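Toy and textile collection at Irnberg: arrangements for the coming round

The Irnberg household exchange will again accept children's toys, books and small textiles throughout May. Families who took part in the autumn round will find most of the procedure familiar, although the rules on packing have been revised and the collection point has moved from the Ammann building to the ground floor of Vanico House. The entrance is on the courtyard side and is open until six in the evening.

In the autumn the exchange received donations from 54 households. The quantity was welcome, but a good part of it arrived in tied sacks, with picture books at the bottom and soft toys pressed in on top of them. Sorting took nearly 3 weeks, and a number of books had to be withdrawn with bent covers. Households are therefore asked to carry out a first sort at home.

A bed or other wide, flat surface with a plain or patterned cover serves well for this purpose. Books and larger toys may be stood along the back, leaving the front clear for small folded pieces, which are otherwise easily lost among the bedding. Soft items should go together in a shallow open box. Deep cartons are discouraged, as the contents cannot be checked without emptying them. Lids are not required, and boxes need not be filled to a particular level, but nothing heavy should be placed on top of plush or sequinned articles.

Textiles should be washed before they are handed in and folded once or twice at most. Doll's clothes, purses, pouches and similar small pieces may be placed in the same box as the soft toys, provided they are laid on top or along one side. Fabric remnants are accepted if they are large enough to be of use for dressing up or for sewing. Single socks, pillows and duvets are not accepted.

Books should be packed upright, in a separate box, and may be in any language. Puzzles and games must be complete, with any loose parts in a closed bag. The exchange cannot take electrical toys, car seats or anything with a damaged seam through which the filling can be reached.

Each household may hand in up to 2 boxes per visit. Labels are available at the entrance and should be fixed to the short side of the box, where they remain legible once the boxes are on the shelves. Older lettering on the front of a reused box does not need to be covered. Boxes are not normally returned - those wishing to keep theirs should say so on arrival.

A limited number of shallow boxes, 25 in all, can be borrowed from the Atura reading room during its usual opening times. They are to be brought back with the donation.
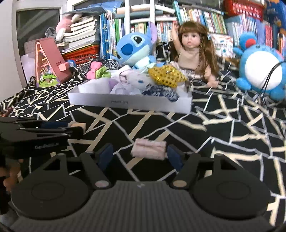

Items that have passed the second sort will be set out in the hall at Vanico House in the last part of the month. Admission is free and no donation is needed in order to take things home. Children are welcome to choose for themselves, and those who have given something are not given priority over those who have not. Whatever remains at the close will be kept for the autumn round.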